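Planning conditions and golf course development – speaker notes
January 25, 2024

Slide 1. Scope. Conditions attached to consent for new courses on coastal land. Permission itself is not covered. Zasero is the working case: 17 conditions, nine of them to be met before any earth is moved.

Slide 2. Pre-start conditions. Read out the dune survey condition in full. Stress the wording "approved in writing". Drutum sent its survey in September and began shaping the fairways before a reply came.
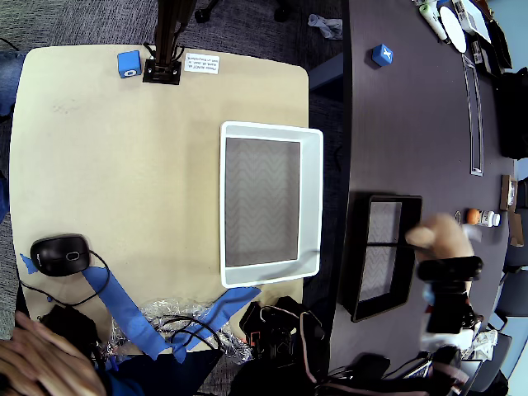
Kanyarat Phetsri objected at the first run of this talk that a late reply from the planning office should count as consent, and that no developer can hold machines idle all winter. Response: the condition has no time limit in it. Silence does not discharge it.

Slide 3. Buffers. The Zasero plan sets 200 meters between the nearest green and the high-water mark. At Iordache the figure is 70. Explain how each was measured – the first from the edge of the green, the second from the center.
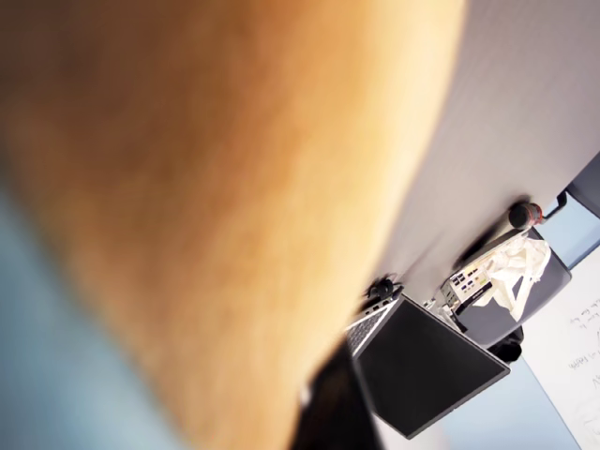 The two figures can't be compared until they share a baseline. Show the redrawn map and pause for questions.

Slide 4. Water. Irrigation draws on the same aquifer as the farms inland. The consent caps summer pumping but requires no meter. 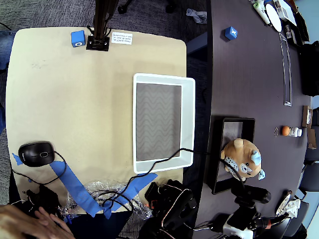 Without a meter the cap can't be enforced. Suggested wording is on the handout, second page. Credit Nattawut Luangrath for the draft.

Slide 5. Questions. Leave the condition table on screen.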